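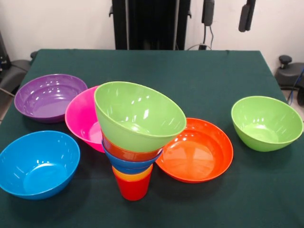
SAMITZ PARISH COUNCIL

Minutes of the Ordinary Meeting of the Council held in the Reading Room, Plurkach Lane, Samitz, on Jun 12, 2015 at 7.00 pm

Present: Councillors Deok-su Woo (Chairman), Baek, Plalter and Harcombe. In attendance: the Clerk; the District Councillor (items 1 to 6); two members of the public.

1. Apologies for absence
Apologies were received and accepted from Councillor Tebbit (family commitment).

2. Declarations of interest
Councillor Plalter declared a personal interest in item 7(b) as the tenant of an adjoining allotment. No dispensations had been requested.

3. Minutes of the previous meeting
The minutes of the previous meeting, having been circulated, were approved as a correct record and signed by the Chairman, subject to the correction of "Mill Road" to "Mill Lane" in item 9.

4. Public participation
A resident of Church Row asked when the footpath behind the school would be cut. The Clerk replied that the first cut had been ordered from the contractor and was expected before the end of the month. The resident stated that the same answer had been given last year. The Chairman asked that the matter be kept on the agenda until the work was done.
A second resident spoke in support of the retention of the bus shelter at Samitz Cross.

5. Matters arising
(a) Noticeboard. The replacement lock had been fitted. Keys were held by the Clerk and Councillor Baek.
(b) Dog bin, Mill Lane. The District Council had confirmed that the bin would be emptied weekly. It was noted that the bin had not been emptied in the week before the meeting. The Clerk to write again.
(c) Salt bins. Deferred to the autumn.

6. District Councillor's report
The District Councillor reported that the consultation on recycling rounds had closed and that a summary of responses would be placed on the District website. Changes to collection days, if agreed, would take effect in January. Councillor Harcombe asked whether households on the Plurkach side would keep their present day. The District Councillor undertook to find out. The District Councillor then left the meeting.

7. Allotments
(a) Water supply. The Clerk reported that the standpipe nearest the lower gate had been leaking since the spring. A quotation of £300 had been received for the renewal of the valve and a short length of pipe. It was RESOLVED to accept the quotation and that the cost be met from the allotments reserve. Proposed by Councillor Baek, seconded by Councillor Harcombe.
(b) Boundary hedge. Councillor Plalter took no part in this item. A letter had been received asking that the hedge on the northern boundary be reduced in height. Members were of the view that no work should be carried out during the nesting season. The Clerk to reply to that effect and to bring the matter back in September.

8. Planning
No objection was raised to a single-storey rear extension at Orchard Cottage. The Council wished to comment that the existing stone wall to the lane should be kept.
The refusal of the application for a new access at Baek Farm was noted.

9. Finance
(a) The bank reconciliation was examined by Councillor Harcombe and found to be in order. The balance of the current account stood at £2,928.
(b) The following payment was approved: £555, grass cutting of the recreation ground and churchyard. Cheque signed by Councillors Baek and Plalter.
(c) The annual return had been completed and sent to the external auditor. The notice of electors' rights was on display.

10. Bus shelter, Samitz Cross
Members considered whether the shelter should be repaired or removed. The roof was sound but the side panel had been broken again. After discussion it was RESOLVED to retain the shelter and to obtain prices for a replacement panel. Councillor Woo asked that the prices include fixing.

11. Correspondence
A letter of thanks from the church for the Council's contribution to the upkeep of the clock was read and noted. An invitation to the area meeting at Plurkach was accepted on behalf of the Council by Councillor Harcombe.

12. Items for the next agenda
Footpath behind the school; bus shelter panel; review of standing orders.

13. Date of next meeting
To be confirmed by the Clerk once the Reading Room bookings were known.

There being no further business, the Chairman closed the meeting at 8.40 pm.

Signed ........................ Chairman

Date ........................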